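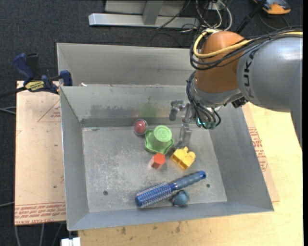
Shallow metal bins for the odds-and-ends table: keep the slopes or go flat?
Last updated: 18 Dec 2019

urnness_eilidh
Okay, I am way too excited about a bin, but hear me out! We're redoing the odds-and-ends table at the Urnness toy swap, and I've fallen hard for the big gray sheet metal kind with sloped sides and a flat floor. You tip in a handful of bits and most of them slide to the middle, where little hands can get at them. We ran one all through November and 298 things went home out of it. Out of one bin!

Mine is scratched to bits on the bottom already and I love it more for that. Has anybody else gone metal? And do you sort first or just throw everything in together?

Eilidh Moffat

fraser_i
Sort first, always. I know it's less fun. We tried the mixed bin and people gave it one glance and walked on. Once we had balls in one, blocks in another and bathroom stuff well away from both, they stopped and dug.

stillitz_heather
Oh no, I'm the total opposite, Fraser! Mixed is the whole joy of it. A round hairbrush with blue bristles lying next to a puzzle-shaped yellow block and a little red ball in a clear dome, come on, who isn't going to pick up the dome? I'd have it in my pocket before I'd said good morning. Put all the blocks together and they're just blocks.

fraser_i
The hairbrush is exactly my problem, Heather. I don't want a brush in with things toddlers chew.

stillitz_heather
Fine, I give you the brush. The brush can live somewhere else. But I'm keeping my mix!

calum_mb
Metal all the way here. Two things I learned with ours:

Clamp it. A plain bar clamp over the wall and under the table edge, one corner is plenty on ours. Kids lean on the rim and the whole lot goes sliding otherwise, and it's a heavy lump to have land on your foot. Stick a scrap of cardboard under it too if you like your tabletop.

Watch for holes in the floor. Ours has a couple of small round ones and I was forever finding beads on the carpet. I taped them from underneath and that was the end of it.

urnness_eilidh
Calum, the cardboard is such a good shout, we've got a nice pale wood top and I've been wincing every time the bin gets shifted. What tape did you use?

calum_mb
Just the silver stuff. Lasted two winters so far.

gregor_b
Has anyone got a flat-sided one to compare? I bought a Riis crate, straight walls, 26 inches long, and everything small ends up jammed in the corners. Balls especially. I'm forever fishing them out with a spoon. A slope would fix that, wouldn't it?

fraser_i
It helps with corners. It doesn't help with balls, they roll to the low part and sit under whatever's bigger. Keep it thin. I put out 5 or 6 pieces at a time and top up from a box under the table.

gregor_b
Only 5? With more than 96 waiting in the box I'd be topping up all morning!

stillitz_heather
I'm with Fraser on this one (write it down). If you can see the floor of the bin, you can see the toys. I had a lovely green cup with a swirl on top buried under stuffed animals for weeks, and it went the same day I thinned things out.

urnness_eilidh
Right, here's my plan then. Slopes stay, clamp on the corner, cardboard under, and a thin mix with the brushes and combs moved over to the Adala shelf. Fraser, you get half a win! I'll report back after the next swap. Gregor, come and try ours before you buy another one, we open at ten and there's cake.

gregor_b
Sold on the cake. See you there.

We use cookies to keep you signed in and remember which threads you've read. OK / Settings

Recent threads
Best labels for boxes that get handled a lot
Jigsaws with one piece missing: keep or bin?
Stillitz swap, table swap-over times
Getting marker pen off plastic blocks
Does anyone wash the bath toys first?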